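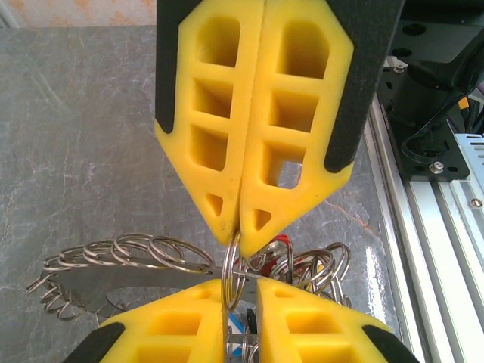
Rings, Tags and Tangles: the Secret Life of Small Things

Have you ever opened a drawer to find one thing and pulled out a great knotted lump of everything else? Good! You have met a tangle, and tangles are much more interesting than they look.

Let's start with the split ring, because there's probably one in your home already. It's the shiny steel ring that keys hang on, and people use split rings for zips, dog leads and bags too.

How does a split ring work?

A split ring is a piece of springy metal wound round and round into a flat coil, a bit like a very short spring that has been squashed. The two layers press tightly together. To put a key on, you prise up one end, slide the key into the gap and push it all the way round until it pops inside. (Ouch, says your thumbnail!)

The clever part is that steel wants to go back to the shape it was made in. Bend it a little and it springs back. Scientists call this being elastic, which sounds odd when you're talking about metal, but it's the right word. Bend it too far, though, and it stays bent. If you have ever seen a key ring with a permanent gap in it, somebody pulled it past its limit.

So why do they get in a muddle?

Put one ring on a table and it behaves beautifully. Put a whole bundle of them together and they slide over and under one another, and their edges catch. Some may already be linked, like a chain. When you tug at one, its neighbours come too, and they bring their neighbours!

Pulling hard is the worst thing you can do. It's much better to pick out a single ring, pinch it gently and lift. If something follows it, stop and look at where the two are touching. Then wiggle.

String is even sneakier

A ring always stays ring-shaped. String can be any shape it likes, and that is why it's the champion of tangles. Every time a loose piece of string gets jiggled about, its ends have a chance to poke through a loop. Once an end has gone through, it hardly ever finds its way back out by luck. Long string tangles more easily than short string, and floppy string more easily than stiff string.

Rubber bands cheat in a different way. They grip! Rubber is grabby stuff, so when one band crosses another they cling together, and if you stretch them they can twist up as well.
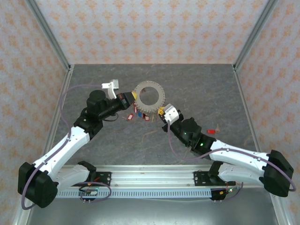 Red tags and a tangle of thin tan strands, next to a big toothed ring.

What are tags for?

A tag is a small label that you can tie or loop on to something. They turn up on suitcases, plant pots, museum drawers and lost property. A bright colour such as red is a good choice when you want to spot the tag quickly, and the loop lets you hang it on something without any glue.

Of course, once a tag has a loop, it can join the muddle too. Shamim Arain, who looks after the craft cupboard at our Workel club, keeps tags flat in an old envelope with all the loops pointing the same way. Aitana Garrido tried tipping hers into a jar instead and spent a whole break time picking them apart!

And the ring with teeth?

Rings with teeth round the outside are great fun to think about. The teeth on a gear fit into the gaps of another gear, so when one turns, it pushes the other round. A sprocket looks similar, but its teeth fit into a chain, as they do on a bicycle. Next time you see a bike leaning against a wall, crouch down and look for the sprocket.

Try it yourself: the tangle test

You will need 10 short pieces of string, 10 paper clips and a box with a lid. Ask a grown-up before you borrow anything, and keep small things well away from babies and pets.

Put the string in the box, close the lid and shake it while you count to 38. Open it up and see what has happened. Now take the string out and do the same with the paper clips.

Which was the bigger muddle? Does it change if you shake for longer? What if you cut the string in half first? Draw what you find, and write down how many pieces came out stuck to a friend.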